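May, gripper log, evening

Second day comparing the handheld units, old jaw pads against the mesh ones. 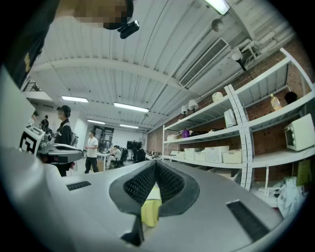 Mesh pads, yellow cloth in the notch. Second unit at left, with the marker box.

Ran 142 grasps on folded cloth with the mesh pads. 7 slips, all on single-layer edges. The old pads lost over twice that on the same set. Marisol thinks the notch angle matters more than the texture -- possible, but we changed only the pads.

Wide lens still bends the shelving badly near the rim. Redid calibration, residuals no better. Svend wants to try the Lellari controller next. Trigger lag first, in my view; it read 66 ms at noon and I don't trust it.

To do: label the pad sets, ask Yesenia for the Skusstead spacers.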